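FOR IMMEDIATE RELEASE
17 January 2025

Lolason Workshop Publishes Build Notes for Hand-Held Gripper Pair, Advises Members to Read Them Before Ordering Parts

The Lolason shared workshop today released the full build notes for its Mirkitz project, a pair of hand-held grippers meant for recording everyday household handling. The notes cover 46 pages and include the parts that went wrong. Lolason is making no claim that the design is ready for general use, and it asks anyone repeating the news to leave that sentence in.

Mirkitz began last July as an evening project. The aim was a tool a person could build on a rented bench, carry home, and use to pick up ordinary things while a camera on the tool kept a record. Plenty of plans for this sort of tool were already in circulation. Most of them promised a weekend build. The Lolason pair took nine weekends, and five of those went into the linkage.

The workshop has four complaints about the current state of hobby automation, its own work included, and the notes deal with them in order. Parts lists leave out shipping. Printed joints are shown fresh off the printer and seldom after a month of use. Demonstrations favor foam cubes. The word "autonomous" gets attached to devices that a person is holding in both hands.

Mirkitz is not autonomous. It has no plan to become so under the present budget. A learning program supplied with recordings from the grippers may one day repeat some of what it was shown, and Lolason will believe that when it sees it done on a table it did not set up itself.

Results so far

The workshop set itself a target of 100 recorded tries at moving a small open box by its walls, using grippers in pairs. The tries were scored by the people who made them, a weakness the notes admit. Of the 100, the team kept 46 as clean. The rest were dropped for slipping, for tipping the contents, or for the operator giving up and starting over. Lolason does not consider 46 a good number. It is printed on the first page so that readers will not have to hunt for it.

Drukarum, the small print shop that made the first set of fingers, has since changed the material twice. Neither change has been tested long enough to recommend. Readers who have already ordered the earlier set should keep using it and watch the pivot pins, which need to be checked for play after every session.

Members took the tools home for part of the work, on the theory that a cleared bench proves very little. Thin walls are still the hardest thing to grip well, with one fingertip inside the box and one outside. Too shallow a hold and the box swings. Too deep and the inner finger meets whatever is in there, be it a tape measure or a block of wood. Shiny tabletops cause their own trouble in the recordings, and the notes give two pages to glare without solving it. 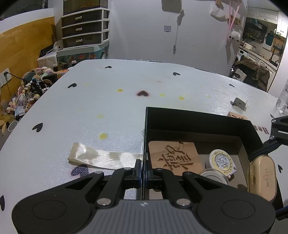
Vanags
Build Notes Editor, Lolason Workshop

The second volume of notes will deal with cost. Lolason has been asked several times for a single figure and has declined to give one until the spare parts are counted too. Anyone quoting a price for a Mirkitz pair before then is guessing.

Build files and notes can be read at the workshop front desk or requested by mail. Kits are not for sale. Requests for a live demonstration will be considered, but visitors should expect to see a good many failed tries, and to be handed a gripper.

Posted in: Makers & Workshops, Robotics
3 shares | 0 comments

We use cookies to remember your settings and measure visits. Accept all | Manage choices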